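3.2 What people reach for first

I should say up front that I went into this part of the study with a hunch. I've been around shared workshops long enough to suspect that people pick a tool by its handle, and that the business end comes second. So when the Kelach workshop let me sit in a corner with a notebook through September, I mostly watched hands. I logged 600 pick-ups over 40 sessions, and wow, did my notes get messy (my shorthand for "hesitates, puts it back" changed twice).

Files were the trickiest case. Chisels and screwdrivers tend to come in different handle sizes, so a regular can grab one while looking somewhere else. A matched set of files gives you no such help, and you have to look at the shaft every time.
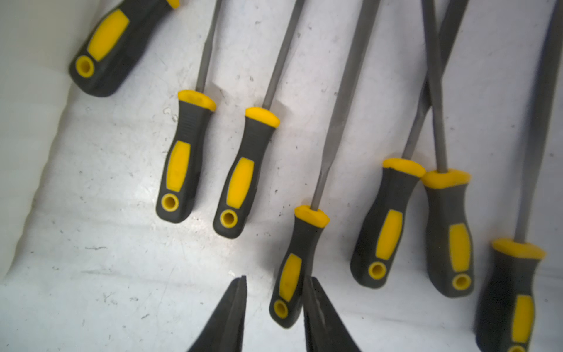 Figure 4. Hand files with matching two-tone handles, laid side by side.

At Kelach, members paused longer over the files than over anything else on the bench, and a few of them told me they just take whichever is closest and swap if it feels wrong. I loved that answer! It also made my coding scheme a headache, so I ended up treating a swap within 15 seconds as part of the same pick-up.

The Jiltham shop did things differently. They had wrapped colored tape on the handles years ago, and the old hands there swore by it, though newcomers kept asking me what the colors meant (I had no idea either). Pauses were shorter for the regulars and no shorter at all for the newcomers. I come back to that gap in Section 4, where I compare the tape with the labeled racks at Zevanis.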